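Student Robotics / Course Notes
August, by the module tutor

Zesthorpe Summer Robotics, Handout 2: Folding and Stacking Cloths

Welcome back, everyone, and well done for getting through the first handout, which I know had rather more wiring in it than some of you had hoped for. This week we move on to soft things. Cloth is a lovely subject for beginners because you already know so much about it (you have all folded a towel, I trust) and it is a dreadful subject for beginners because hardly any of that knowledge goes into the arms without a struggle. Please be patient with yourselves and with your partner.

The job for your pair is the one we call Larnance, after the old laundry where the course first met. You drive the two arms by hand with the Ellex controls, fold each cloth into a square, and add it to the stack. Every go is recorded, and by the end of the fortnight the whole group should have 500 good recordings between us. Last year's lot finished with 43 that had to be thrown out, nearly all of them for the same fault, so do read the next part before you book your slot.
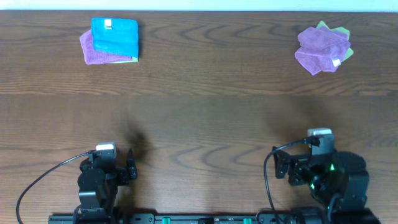

The fault was closing the gripper too early, before the fingers had properly got hold of an edge. A cloth with a clear edge is a kind cloth, and a crumpled one will hide its edges from you, so spend a moment looking before you move anything. Compare the blue towel on top of the left-hand stack, folded nearly square, with the lilac one bunched up over the pale green on the right. With the first you could choose a side straight away. With the second I would look for a corner first, and the green one underneath is kind enough to poke a corner or two out for you. Use the wrist cameras for this as well, one on each arm, and don't rely on the overhead view alone.

A word about labels. The small white tags are handy for telling which way round a towel is, but please don't pinch a cloth by its tag, however tempting it looks! Take the cloth itself, a little way in from the edge, lift gently, and bring the other arm across to meet it. Keep the middle of the table clear so that you have somewhere to fold.

For Friday, read the Correia chapter on gripping soft materials (the first half will do) and bring your log sheet with at least 2 full runs written up, including the ones that went wrong. I enjoy reading those most of all. The settings file is on the shared drive, and the speed limit in it stays at 2000 until I have signed off your pair.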